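Second-year group project, Nillbridge, robotics option. Written by me, checked by Stojan Mujić, who did the wiring half and has a different opinion about section 4 (I've put his version in as well).

## 1. What we were meant to be doing

The plan we handed in was a pick-and-place project with two arms and a small set of kitchen things. Pick up the bun, put it down in the right place, pick up the corn, put that down in the right place, do it with either arm, and compare how many tries each arm needed. It was going to be a nice tidy comparison with a bar chart in it!

What we've got instead is mostly a report about a fault. Dr Kazlauskienė said that was fine as long as we wrote up properly what happened and what we changed, so that's what this is. There is still a short bit on the comparison at the end but please don't expect a bar chart.

The control program we used is called Dranach. It was written by the year above and passed down to us with a four-page readme and a lot of commented-out code. It reads the cameras, works out a target for each arm, and sends the arm and the gripper a stream of small commands. The commands go through a queue. Remember the queue, it comes back.

The grippers are driven through a separate little board we all call the Pover box. It takes "open to this width" or "close to this width" and reports back where the fingers are. It has its own power switch, and we really should have paid more attention to that in the first week.

## 2. How a normal run goes

You set the objects out, start Dranach, and the arm moves to a hover position over whatever it's going for. At the hover it stops and waits for us to press a key, and then it comes down, closes and lifts. We liked the key press. It felt safe, and it gave us a chance to look at the wrist camera and shout if the target was wrong.

I got quite good at judging it from the wrist view. The fingers always come up from the bottom, so what you want is the thing you're after sitting over the gap between them. If it's a bit left or right of the gap, Dranach will shuffle the arm across before it comes down. If it's a long way off you've probably got the wrong target. The corn was the easiest to judge by a mile, being bright yellow on a dull background. The bun was harder when it was in the steamer, over by the edge of the view, with all that shiny metal next to it. 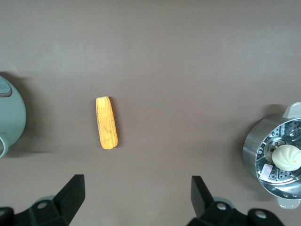 ## 3. What went wrong

It was a Friday in December, late afternoon, and we'd been going since lunch. Stojan was on the table side moving things back to their start positions and I was at the keyboard.

The arm came down for the corn slightly off and I could tell it was going to catch the end of it, so I hit the stop button. Everything stopped, as it should. Stojan reached in, straightened the corn and took his hand out again. I released the stop, pressed reset in Dranach, and waited for the arm to go back to its hover and ask me for a key press.

It didn't go to the hover. It moved straight down, fast, to a point 30 mm lower than where it had stopped, and pushed the fingers into the table. Then the gripper closed. I hit stop again. The whole thing took less time than it takes to read this paragraph.

No one was hurt. Stojan's hand had been out of the way for a couple of seconds by then, but if I'd been quicker with the reset (and I'm usually quicker, I was fiddling with my sleeve) it might not have been. We both went a bit quiet. Then we switched everything off at the wall and went to find Dr Kazlauskienė.

She asked us three things: had anyone been touched, was the power off, and had we written down what we'd pressed and in what order. We'd done the first two. We wrote the third one down on the back of a risk form right then, and I'm very glad we did because by Monday we'd have argued about it.

## 4. Why it happened

Two explanations, mine and Stojan's. I think they're both partly right but mine is the one the log supports — he can complain in the margin.

### The log

Dranach writes every command to a text file, one line each. The file from that afternoon is long and very boring to scroll through. The stop shows up at line 3294. Before it you've got the usual stream of small moves coming down towards the corn. Then there's the stop, then a gap, then the reset.

After the reset there should be a fresh "go to hover" command. There is one! It just isn't first. Ahead of it are 60 commands with timestamps from *before* the stop. They were sitting in the queue when I hit the button. The stop button cut power to the motors but it didn't touch the queue, so when the motors came back the arm simply carried on with what it had been told earlier, as fast as it could, to catch up.

The key press didn't help because the waiting happens at the point where commands go *into* the queue. These ones were already past that point. The hover pause was guarding the wrong door.

### The age check that wasn't

Dranach does have a check for old commands. It's supposed to throw away anything older than a set limit. I found it in the code and was very confused for an hour, because the limit was set to 2000 and I assumed that was milliseconds, and the commands were definitely older than two seconds. They should have been binned.

The check compares the age of a command with the limit, but the clock it uses gets restarted on reset. So after I pressed reset, the program worked out the age of every waiting command as a negative number. Negative is less than 2000. Everything passed.

I tried this with the arm switched off and just the queue running, fed it some made-up commands, pressed reset and watched them all come out the other side. It did it every single time.

### Stojan's version

Stojan thinks the wiring is the real problem. The stop circuit cuts the motors but leaves the Pover box powered from its own supply, so the gripper side never knows a stop has happened. He says that if the box had dropped out as well, Dranach would have thrown a connection error at reset and refused to carry on at all. He's right about that, we tested it by pulling the gripper plug, and you do get the error and nothing moves.

My objection is that this would only have saved us by luck. The old commands would still have been there. But I agree the fingers closing on their own was the scarier half of it, and that half is down to the wiring, so we fixed both.

## 5. What we changed

1. **Queue is emptied on stop.** When the stop signal comes in, Dranach deletes everything waiting, for both arms.
2. **Queue is emptied again on reset.** Probably overkill. We left it in.
3. **Clock no longer restarts.** The age check uses the computer's own running clock. I also made it reject negative ages and print a warning in capitals.
4. **Pover box moved onto the stop circuit.** Stojan's job. Both grippers lose power with the arms now, and you have to switch them back on by hand.
5. **First move after a reset is slow.** Painfully slow. You could make a cup of tea.
6. **New house rule.** The person at the table says "clear" out loud before the person at the keyboard touches reset. If you don't hear it, you don't press it.

Number four has a side effect which we didn't think about until it happened: if the gripper is holding something when you hit stop, it may let go of it. With a bun, who cares. With the glass lid off the big pot I'd care a lot, so we took lifting the lid out of the plan. It stays on, and neither arm goes near it.

## 6. Testing the fix

We did the first tests with nothing in the grippers and nobody at the table, then moved on to real picks. The test is dull: start a pick, hit stop at some random moment, reset, and see what the arm does first. The only pass is a slow move to hover and then waiting for the key.

We wanted stops at different points in the job — coming down, just after closing, during the lift, and on the way across. The ones with the bun in the fingers were the ones we cared about most, as that's where the gripper and the arm both have commands waiting. We did those with the right arm over the steel bowl so that anything dropped wouldn't have far to go.

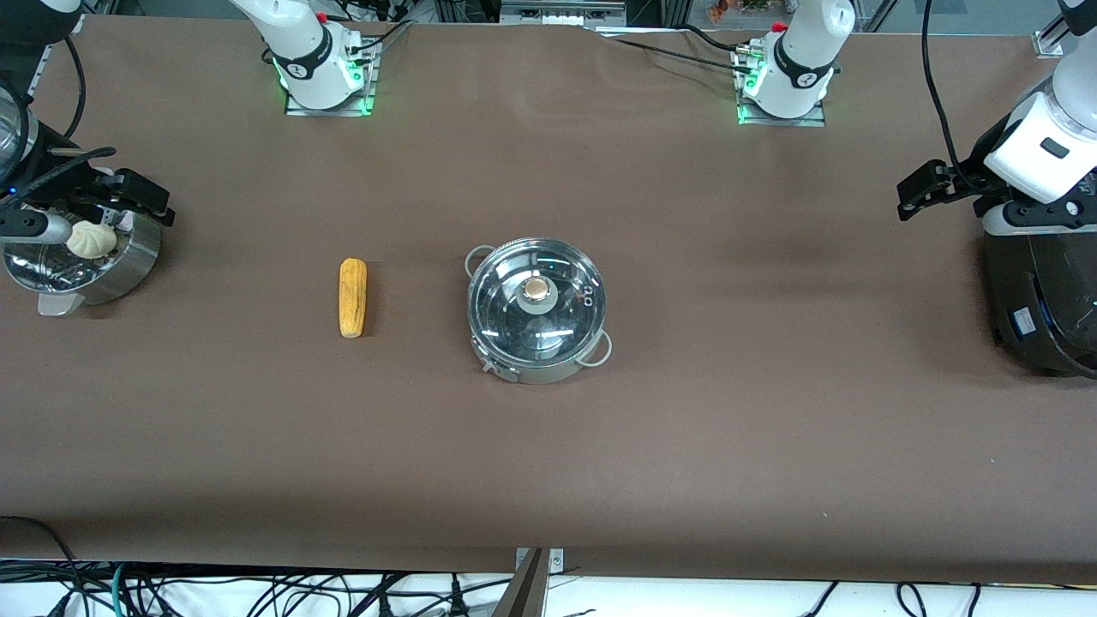

Every one of those passed, I'm pleased to say. The log has the queue at zero after each stop, and the next command out is always the hover. We did have one run where it looked like a fail and my stomach turned over, but I'd forgotten to switch the Pover box back on and the program had stopped with the connection error. So I suppose that's Stojan's change working.

We haven't tested what happens if the stop is pressed during the reset itself. Dr Kazlauskienė raised it when she read the draft. I think it's fine, because the queue gets emptied either way, but I haven't proved it and I don't want to claim it.

We also haven't tested both arms moving at once. All of the above is one arm at a time with the other parked. Whoever gets Dranach next should do that before anything else, please, and not trust my changes just because they're in the readme.

## 7. The comparison (what's left of it)

We ran out of time for most of this. The little we did suggests the left arm is worse at the corn, and we think that's calibration, since it always misses to the same side. The right arm was fine with both the bun and the corn. We didn't do enough picks to put numbers on any of it and Dr Kazlauskienė agreed we shouldn't try.

## 8. Things for the next group

- The new code is in the `stopfix` branch. The old queue file is still there with `_old` on the end, don't use it.
- Line numbers in the log start again each time you launch the program, so copy the file somewhere before you restart.
- Write down what you pressed before you go and find someone.
- The Pover box switch is stiff. It needs a proper click or it looks on when it's off.
- Stojan has the wiring diagram and will send it to whoever asks.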